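16 August 2026
Posted by the blog's author

I went to the last night of the Rarura weekend up at Benmont, and I've been humming ever since, so you'll have to forgive me if this one goes on a bit.

A little background first. I sang in my high school choir, badly, and then didn't sing with other people again until this past December, when a flyer in the window of the Khokhar music shop talked me into trying a shape-note singing group. If you've never come across shape-note, the notes on the page have different shapes (a triangle, an oval, a square and a diamond), and the idea was to help ordinary people read music without years of lessons. You sit in a hollow square, with each of the four parts on its own side facing the middle, and you sing as loudly as you like. There's no audience. My first night I sat in the alto section clutching a borrowed book and got lost on every single page, and I drove home so happy I missed my own exit.

So when somebody mentioned that Rarura would be finishing with an evening of unaccompanied singing, part concert and part sing-along, I bought my ticket before I'd even checked the calendar. I'd been to Rarura once before, years ago, when it was mostly fiddle bands and a very long line for corn on the cob. I had no idea they did anything with voices.

Benmont is a pretty drive in August. You leave the highway and the road gets narrower and the trees close in over the top, and then all at once you come out by the old grange hall with the fields behind it. I got there far too early, as I always do, and sat on the steps with a sandwich and listened to people warming up inside. I think that may have been my favorite part of the whole trip, if I'm allowed to pick something that wasn't on the program! You'd hear one line of a tune float out the window, then laughter, then the same line again with the basses in the right place.

The hall itself is plain and echoey, with a high wooden ceiling and folding chairs that creak if you so much as think about shifting your weight. I've been in fancier rooms that sounded a good deal worse. Voices seem to hang up near the rafters for a second after everyone has stopped, and a couple of the groups had clearly worked that out, because they'd cut off a chord and then stand perfectly still and let the room finish it for them.

The first half was three groups. The opening one was a trio who did old lullabies, very soft, and I'll admit I worried that the evening was going to be too sleepy for me after a long drive. They won me over with the last song, a rowing song where the tune gets passed from one voice to the next so smoothly that I kept looking at the wrong person. I'd love to know how long they practiced that.

After them came Nendix, which was the name I'd been waiting for. There are nine of them, and they stand in a tight curve, close enough to bump elbows, with no conductor. I own one of their records and had always assumed there was some studio help on it, a little extra echo or a doubled voice here and there. Well, I was wrong. The low notes were so solid I could feel them through the chair. They did a harvest hymn that starts with just one woman singing, no vibrato, almost like talking, and then every verse adds somebody until all of them are going, and the last verse drops back to the one voice again. I had goosebumps right down to my ankles. The man in front of me took his hat off partway through and held it in his lap until the end.

I do have one small complaint, and it's that they talked too much between songs. I like a story as much as anybody (anyone who has read this far knows that), but there was a long one about a broken-down van that went off in several directions and used up the time of at least one more song. I would have traded it for the spinning song from their record, which they never got to. Maybe next year.

The third group was a big community chorus, and I want to be fair to them. They had 80 singers squeezed onto risers in a room that was already warm, and you could see the programs going like fans all through the crowd. Their first piece wobbled. The sopranos came in early and the tenors never quite forgave them. But by the second piece they'd settled, and the third was a river song in a round that came at us in waves, and it was the loudest and happiest noise I'd heard in months. I'd take a slightly messy chorus that means it over a tidy one that doesn't, any day of the week.

At intermission I bought lemonade and a cookie and got to talking with a couple who had driven a lot farther than I had. They'd been coming to Rarura since the year 2000 and had seen it move from a parking lot to the fairgrounds to the grange hall. They told me the singing night used to be a quiet little add-on in the afternoon, with more people on the stage than in the seats. It was standing room only this time, with folks leaning in the doorways and sitting on the windowsills, and I was awfully glad to see it.
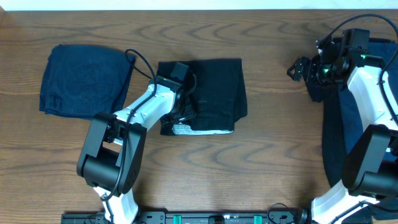 Then came the second half, the sing-along part, and that was where I got nervous. They had us move all the chairs into the square (what a racket!) and handed out song sheets, and everyone had to choose a side. I went straight for the altos out of habit. The woman next to me had never sung a shape-note tune in her life and asked me what to do, and I heard myself telling her, as if I were an old hand, to just follow the person behind her and not worry about the words the first time through. That was exactly what somebody had told me back in December. I was quite pleased with myself until I turned two pages at once and she had to show me where we were.

We sang 8 songs, and I knew maybe half of them well enough to look up from the page. The leaders took turns standing in the middle of the square, and between songs they'd call anyone who wanted to come and stand there with them, so you could hear all four parts coming at you at once. I've been told again and again that I ought to try it and I've always found some reason to fuss with my shoelace. This time I went. I don't know what got into me, the lemonade perhaps.

I don't think I can describe it properly. It's like standing inside a bell, except the bell is friendly and some of it is wearing sandals. The tenors have the tune in this kind of music, and from the alto side I've mostly heard it as something going on across the room, but in the middle it comes right at your face while the basses get you from the other direction. I forgot to sing. I just stood there grinning with my sheet hanging down at my side, and when it was over I had to be pointed back toward my seat.

For anyone thinking about going next summer, I'll pass along what I can. Parking is in the field behind the hall and it's bumpy, so go slowly if your car sits low. The doors open an hour ahead and the seats along the left wall have the breeze. Bring water. The song sheets are free, but the print is small, and I was glad of my reading glasses. You don't need to be able to read music and you really don't need to be good, and if all you want to do is listen, there's a row of chairs at the back for that and the people sitting in it looked perfectly content.

I also picked up the new Nendix record from the table on the way out and played it all the way home. It's a lovely thing, a bit more polished than the first, and side two has a slow winter carol that I've already tried to learn by ear. The alto line goes somewhere very odd in the third verse and I can't for the life of me follow it, so if any of you have worked it out, please write and tell me. I'd be grateful for the notes, or even just a hint about which direction it goes after the word "snow."

Our own little group starts up again in the fall, in the room above the Khokhar shop, same as before. I've promised to bring the cookies the first night and I've promised myself I'll stand in the middle at least once before the winter. We're short on basses, as every singing group in the world seems to be, so if you know of one who's free in the evenings, send him or her up the stairs. You'll hear us from the sidewalk.

Contact | Copyright 2026, all rights reserved | Back to top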